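Home > Features > Workshop & Bench
Filed under: Storage and Sorting

Small Parts, Shallow Trays

By Ghazala Sethi

A sorting bench fails at the tray before it fails anywhere else. Deep bins hold more, and they hide what they hold. Anything under the top layer has to be dug for, and digging puts parts back on the bench. For coloured blocks and similar loose stock, the workable answer is a shallow tray for each colour, set where the hand already travels.

Colour is the quickest key to sort by. Shape is slower, and size is slower still where two lengths differ by a few millimetres. The Dromside method, which I used for 13 weeks on a bench of my own, takes colour first and leaves every other distinction until the surface is clear. Each pass deals with one colour only. The tray need not match what goes into it, although most people try to make it match and lose time looking for the right shade of plastic.

The surface matters more than is generally allowed. Blond wood in strips gives good contrast with lime green, teal and dark purple. Yellow is weaker against it, and a small yellow block can be missed at a low angle. A butcher-block top also has enough friction to stop a flat block sliding when its neighbour is lifted.

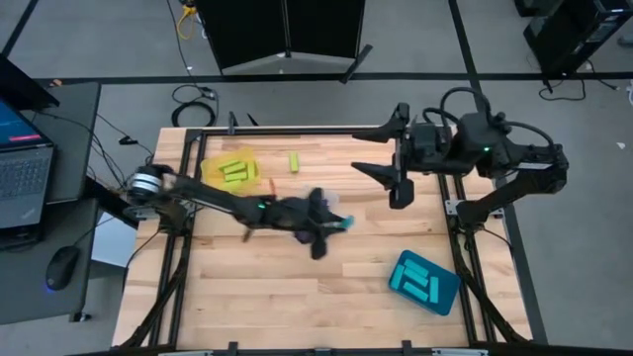
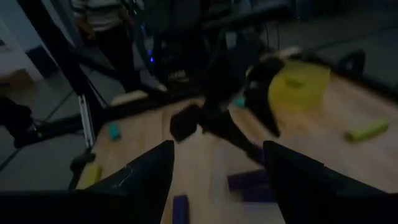
Coloured blocks on a light wooden top.

Translucent trays have one advantage, in that the contents can be checked from the side. Their disadvantage is weight. A light tray shifts when a part is dropped against its wall, and after a few dozen drops it will have turned. The Vonach pattern has a ribbed foot which reduces this. The Benkirane tray is plain underneath and 10 mm shallower, and I prefer it for anything that has to be lifted out again.

Capacity is usually overstated. Weltside gives 400 small blocks for its standard tray. I stopped at 235, by which point the lower layer could no longer be seen and the last handful was rolling off the heap.

Cylindrical pieces should be taken off the bench first, whatever their colour. They roll when the top is knocked – and a top with a raised edge only decides where they collect. Soft items go next, as they cover smaller ones. Flat blocks can wait until the end.

Next: Drawer dividers | Back to Features | Subscribe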